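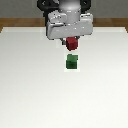

Block stacking ought to be retired as a headline result, or else reported properly. I would prefer the second. The task is cheap to simulate, quick to learn and easy to check, and those are good reasons to keep it. What I object to is the single success rate that has come to stand for it in papers on imitation learning, and the weight that number is then asked to carry.

I spent most of last year on a stacking study in simulation, using a policy we called Varel. The training set was 2,000 demonstrations, produced by a scripted controller with full access to the state of both cubes. Varel itself sees only camera images and joint positions. We evaluated it on 1,010 starting layouts held out from training, and it stacked the red cube on the green one in 576 of them, or 57 per cent. The write-up was going to say 57 per cent and move on to the ablations.

Then I changed the success check. The original test asked whether the centre of the red cube was within a set distance of the point directly over the green cube, at the right height, on the last step of the episode. It did not ask whether the gripper had let go. A policy that lowers the cube into position and holds it there until time runs out passes this test. It has shown that it can align two objects. It has not shown that the upper one will stay put once the fingers open, and that is the part of stacking which depends on contact.

I added two conditions: the fingers must be clear of the cube, and both cubes must be at rest for a short period afterwards. The score fell. I am leaving the new figure out of this piece on purpose, as it depends heavily on the length of the rest period and I have not settled on one. The drop was large enough to reverse the order of two of our ablations, and so large enough to reverse a conclusion.

It is easy to read this as a bug in one check. I think it is a fault in how the task is reported. Stacking is a chain of stages (reach, grasp, lift, align, lower, release), and a final success rate throws away everything about where the chain broke. Two policies with the same score may fail in entirely different ways. One drops the cube on the way up. The other carries it well and stops short of placing it. Someone choosing which to build on needs to know which is which, and the table in the paper will not say.

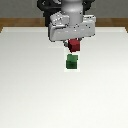
Riaan Chauke, on reading a draft of this, objected that stage-wise scores are just as open to abuse. Every boundary between stages is a threshold, he wrote, and an author with six thresholds to choose has six chances to flatter the method. He would sooner have one strict test at the end than a row of lenient ones along the way.

I accept the first half of that. The thresholds do have to be chosen, and I have seen "grasped" defined as any contact between finger and object. But thresholds can be printed. They take up a few lines in an appendix, and the stage counts can be worked out again from logged states if anyone disagrees with them. A single rate cannot be unpacked once the logs are gone, and in most cases the logs are never released. The strict end test should stay as well. I am asking for it to be accompanied.

The align stage shows why. In a simulator the horizontal offset between the two cubes is known exactly at every step, so there is no excuse for recording it only as pass or fail. We now store the offset at the moment the gripper begins its final descent, and again at release. With Varel, the first value is usually small. The second is larger and more spread out, which tells us that the error enters during the descent, when the hand and the held cube start to hide the lower one from a camera placed high and in front. A success rate would have sent us off to collect more demonstrations. The offsets sent us to look at the camera position and at how much history the policy receives.

Tilt deserves the same treatment. A cube gripped slightly off level will often still settle flat if it is released close to the surface beneath it, and the simulator's contact model has a strong say in whether it does. We ran the same policy under 3 sets of contact parameters, all of them defensible, and the release stage moved far more than any other. Any claim about placing should come with those parameters. Claims about reaching hardly need them.

There is a practical objection, that all this is a lot of bookkeeping for a toy problem. The Bolger benchmark adopted stage logging in its May revision, and the change to our evaluation script to match it took an afternoon. The group at Emville who maintain the Tindivia task suite have so far declined, on the grounds that older results would no longer be comparable. They would be exactly as comparable as before, given that the final rate is still there in its own column.

For reviewers, my request is narrower. When a stacking result is presented, ask whether the success test requires release. If the authors have to go and check, ask for the stage counts too. Our own paper has been held back while the evaluation is rerun, and the table of ablations will be replaced in full.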